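Gronus Two-Arm Collection Kit: Two Months In

Rating: 3 out of 5

I put off writing this until we had enough recorded episodes to say something useful. The short version is that the Gronus kit does most of what the sales page promises, at a pace the sales page doesn't mention.

We bought it to gather teleoperated demonstrations for an imitation learning policy. The job is tabletop handling with both hands: pass a thing across, hang a glass, fit one small part to another. Before this we had a single-arm setup from Durkthorpe, which was cheap and broke often, so I came in wanting to like the replacement and half expecting not to.

Setup. The manual says an afternoon. It took us 2 days, and most of the second went on calibration. The printed sheet and the online guide disagree about the order in which you home the arms. Follow the online one. The bolts are all the same head size, for which I was grateful, and the rail went on straight the first time.

Teleoperation. This is the best part of the kit. The leader arms are light, the lag is low enough that I stopped thinking about it, and a new operator can do a passable handover within an hour. Passable is the word, though. Gronus claims that "anyone" can produce training-grade data on day one. Our first 100 episodes went in the trash. The operators were fine; they were just slow and full of pauses, and a policy trained on pauses learns to pause. I'd like to see the company say so somewhere. A page on how to brief operators would be worth more than another demo reel.

Recording software. Mixed. Episodes save quickly and the file layout is sensible. Marking an episode as failed takes three clicks through a menu, when it is the thing you do most often in a bad session. We ended up mapping it to a foot pedal ourselves. The software also lets you record with a camera disconnected and tells you only in a log file. We lost 40 episodes that way before anyone looked. A red light on the screen would have saved them. I wrote to support and was told it was "on the roadmap," and I've been hearing about roadmaps for a long time.

Throughput. Gronus quotes a rate per hour that I have never come near. It seems to count motion time only and leave out resets, and resets are where the hours go. Someone has to put everything back, move it a little so the data isn't all one layout, and start again. In our best session we kept 186 episodes, and everyone was sick of it by the end. If you are planning a budget from the brochure, double the labor and then look at it again.

Background walls. The optional panels come in plain or patterned. We took patterned after reading a Sokstead write-up that recommended it, and I'm still not convinced. Policies trained against one striking background may simply get used to having it there. Gronus says the pattern helps, and has no numbers on its site to show it. I'd buy the plain set, or buy neither and hang up whatever cloth you have.

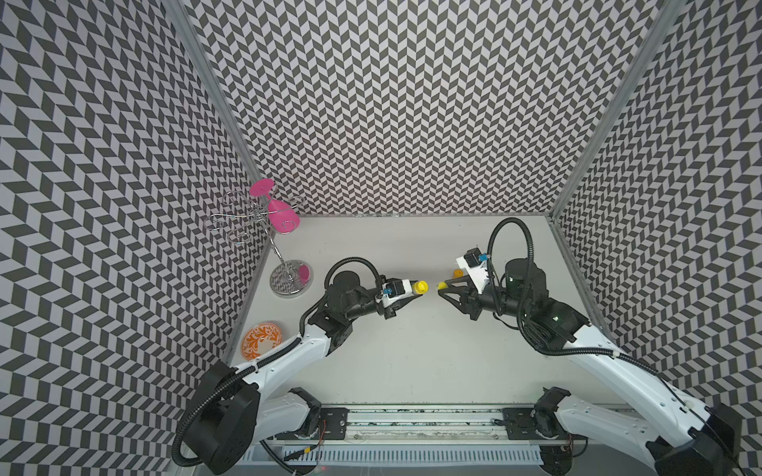
Fine two-handed work is where I had the most doubts, and where I still have some. Sliding one small part onto another in mid-air is easy for a person and miserable through a leader arm, with no feeling in the fingers to tell you that you've touched. With both grippers meeting over the middle of the table and the yellow pieces almost together, the operator is going on eyesight alone. The wrist cameras help a good deal at that point. The overhead view doesn't, as the grippers hide the parts. Glassware is kinder. A plastic wine glass hanging upside down on a wire rack gives you a foot and a stem to aim for, and our success rate on that task is far better. I would be careful with shiny chrome racks if you plan to add depth sensing, which we haven't.

Gripper fingers. The stock ones are okay on cups and plates and poor on anything thin. Reuter sells a replacement set with a softer pad. They cost more than they should, and I'd buy them again.

Does the data train anything? Some. Our handover policy works often enough to show to people. The small-parts policy gets close and then wanders off. I can't say how much of that is the kit and how much is us, and I distrust any review that claims it can.

Worth it if you already have someone who can write a bit of code and patch the annoying parts. If you need it to work out of the box, wait for the next software release and ask for a trial first.

Posted January 17, 2023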